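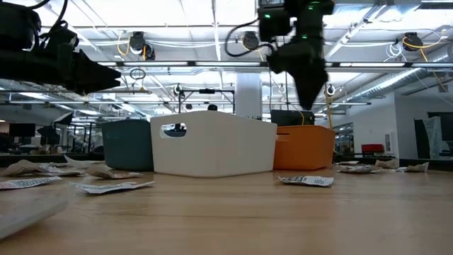 Figure 3. Paper-scrap sorting with the Stustness kit. Three of the storage bins are visible behind the scraps.

4.2 Sorting trials

The Stustness kit is sold by Belhaj as a two-arm package with grippers, mounting hardware, and a license for the Fitbridge control software. We tested it on sorting tasks with light, flat items, which the product sheet lists as supported. Items were spread on the tabletop by hand before each run. The operator started the run from the keyboard and did not touch the table again until the software reported that it was done.

Small packets made up most of the test set. They vary in print and shape, and the narrow stick type tends to roll when a finger touches one end.

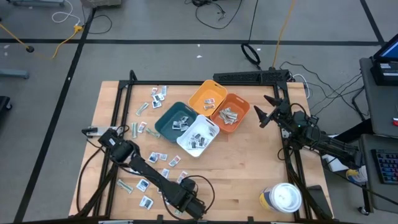 Each packet type was assigned to one bin, and the bins were kept close together so that both arms could reach them. We recorded 3,237 pick attempts over 487 runs. Of these runs, 293 finished with no help from the operator. The most common fault was a missed grasp on a packet lying flat against the wood. The software retries a missed grasp twice and then moves on, and the retry limit cannot be changed in the version we received.

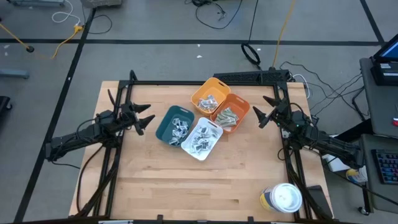

A run was scored as complete only if the tabletop outside the bins was clear of test items. Packets in the wrong bin were logged separately by Nabila Benmoussa, and Hicham El Sherbiny checked a subset of 516 attempts against the logs. Their counts differed on four attempts, all involving stick packets. We kept the lower score in each case. Setup time and calibration are covered in Section 4.3.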